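**Handheld grippers vs. teleop for cloth – worth switching?**

**seamripper** – 2026-02-04 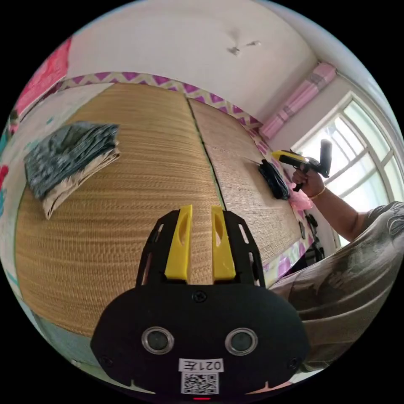
*folding task, two handhelds on a bed w/ straw mats. view from the left one*

So we've been doing clothes folding with the Runeck teleop setup since July and I'm over it. Slow, arms everywhere, operators hate it. Trying handhelds now. Same kind of task, clothes on a bed, one gripper per hand. Got 637 episodes so far, target is 900. Before I commit the rest of the budget – anyone trained on this stuff for cloth and had it hold up on a real arm?

**mk_lowtorque**

yes but only pick and place. folding was meh. the arm can't reach half the poses a person gets into without thinking. did you check reach at all or just record

**seamripper**

just record lol. filtering after

**mk_lowtorque**

> filtering after

that's how we lost a big chunk of ours. tape a box on the floor where the base would be and make people stand in it. ugly but it helps

**pallet_ghost**

Disagree w/ mk. Standing in a box makes people stiff and you get weird demos. Let them move like they normally fold, throw out the bad ones. Handheld demos are cheap, thats the whole point.

Bigger worry is the wide lens. Look at how the mat lines bend. Did you calibrate each unit or use one file for all of them

**seamripper**

one file for all. is that bad

**pallet_ghost**

With the Zeller mounts it was ok for us. Aubert ones no, lenses sat different on every unit. Check yours, label says 021左 so at least left and right are marked

**dunnock7**

Black fabric is going to hurt btw. You've got that little crumpled bundle over on the right mat, black gripper body, window blowing out behind the other hand. Our policy just pinched air on dark stuff. Pull the curtain or shoot away from the window

**mk_lowtorque**

+1 on the window

**pallet_ghost**

Nah keep the window in some of them. Real bedrooms have windows. Wash it all out and it breaks the first sunny morning

**dunnock7**

some sure. not all 900

**seamripper**

ok so – mix the lighting, calibrate per unit. still not sold on the box thing. also do you start with the pile already folded on the mat or clear the bed every time? been leaving stuff on

**dunnock7**

Leave it sometimes. Ours kept trying to refold the finished pile tho, took 3 rounds of extra demos to fix. Record a few where the pile gets ignored the whole way through

**mk_lowtorque**

and cut the dead time at the start. people hover for 7 seconds before they grab anything and the robot learns to hover

**huvton_refugee**

Going against the thread, teleop was better for us on cloth. You feel where the arm gets stuck so you never demo something it cant do. We left Huvton's rig for handhelds and went back to teleop for anything with sleeves. Handheld for towels, fine

**pallet_ghost**

sleeves are hard on everything, thats not a teleop win

**huvton_refugee**

Fewer demos, better success on our arm. Call it what you want

**seamripper**

have both here so could do sleeves on the Runeck and the flat stuff handheld. doing the calibration first, will post numbers when theres a policy to run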